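3.2 Materials and layout of the sorting task

The sorting task was chosen after a small pilot in August, in which we tried several kinds of household items. Glass jars were difficult for the participants to judge by weight, and cardboard boxes lost their shape after a few days of handling. Beverage cans did not have these problems. They are cheap, they are sold everywhere in nearly the same forms, and people already know how to hold them. For the main study we therefore used only cans, in two forms: the tall slim type and the ordinary type.

All sessions were held in the ground floor room at Allutholm. The room has a hard floor, and in the pilot the sound of a can being put down was loud enough to disturb the person at the next station. We compared a rubber sheet, a folded blanket and foam puzzle tiles of the type which is sold for playrooms. The blanket made folds and the cans fell over easily. The rubber sheet was stable but it had a strong smell. The foam tiles were kept for the whole study, although the line where two tiles join must be pressed flat before each session, as a can placed across a raised join may lean.

The basic layout is a row. The tray is placed in the middle, with its long side running from front to back, and the cans stand beside it (Figure 4). We prefer this orientation to the one used by the Butirthorpe group, where the tray lies across the work area, as in our case the distance to the tray is similar from both sides. The walls of the tray should be low. With high walls, the participants of the pilot dropped the can into the tray from above, and the moment of placing could not be defined well.

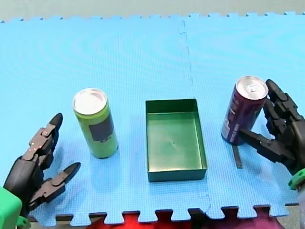 Figure 4. Basic layout of the sorting task on foam tiles, with the green tray between two cans.

The color of the tray received more attention than we had planned. Our first tray was white, and under the ceiling lamps the lids of the cans were hard to separate from it in the recordings. A dark tray gives better contrast with the metal lid, but a black one hides the shadow at the base of the can, and we use this shadow to decide when the can has touched the floor of the tray. A muted green was a good compromise. The light blue of the tiles was not selected for any special reason; it was the only color which the shop in Flarnby could deliver in sufficient number.

Each station was prepared by the same person (A. Bettencourt) following a written list. The tiles were wiped, the join was checked, and the tray was put in place before the cans. Cans with a dent were taken out of the set. In total, 51 cans were replaced for this reason during the study, from a stock of 400. Most of the dents were near the lower rim, and we suppose that they came from transport and not from the task itself.

A session consisted of 100 placements, with a short pause after the first half. At the end of the session the tray was emptied and the tiles were left to lie flat overnight. We did not fix the tray with tape, as was done by Torres, so small movements of the tray between placements are part of the data. Their effect on the timing is treated in Section 4.1.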